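The Towel Machine
by Sun-ja Na

Part One: Clostdale

I only joined the workshop in Clostdale for the laser cutter, I swear. I was going to make coasters! Then Man-sik Min sat down across from me with a robot arm in a banana box and asked if I knew anything about laundry.

I have three kids. I know everything about laundry.

The arm was a secondhand Vidska with a stiff elbow, and he'd paid $540 for it, which he told me in the voice people use for confessing to a parking ticket. He wanted it to fold towels. His mother ran the guesthouse over in Sillton and folded them by hand every morning, and her wrists were going. So that was the plan, and by the end of the evening I was somehow in charge of the folding part (he did wiring, I did towels, and we both did snacks).

Part Two: Nam

We named the arm Nam, after my grandmother, who also dropped things and blamed the table. The first week Nam folded air, beautifully. The second week it grabbed a towel, swung left and put it in my coffee. Man-sik rewrote the grip code, I moved my coffee, and we kept a tally on the back of a pizza menu. By September we were at try 300 and I had started dreaming in terry cloth.

Try 473 was the blue-gray one from my own bathroom, the one with the waffle weave down the flat part and loops everywhere else. I'd been using it because the camera on the wrist seemed to like all that texture. Man-sik pressed the key and went to stand by the door, as he always did. I stayed at the pine table and watched the laptop.

"Well?" he called.

"Come look," I said. "There are layers!"
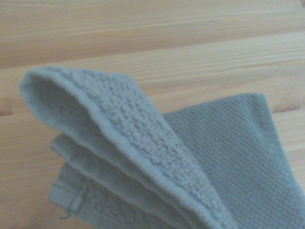 Part Three: Sillton

He didn't believe me until he'd leaned in over the screen with his glasses pushed up. The top flap was up in the air like a tongue, sure, and there was a thread hanging off by the little tab. But under it you could see edge after edge, all running the same way.

"My mother would refold that," he said.

"Your mother can come here and tell it so."

She did, too. She took the bus over from Sillton, watched Nam do one whole towel, then pulled up a chair and asked if it could go faster.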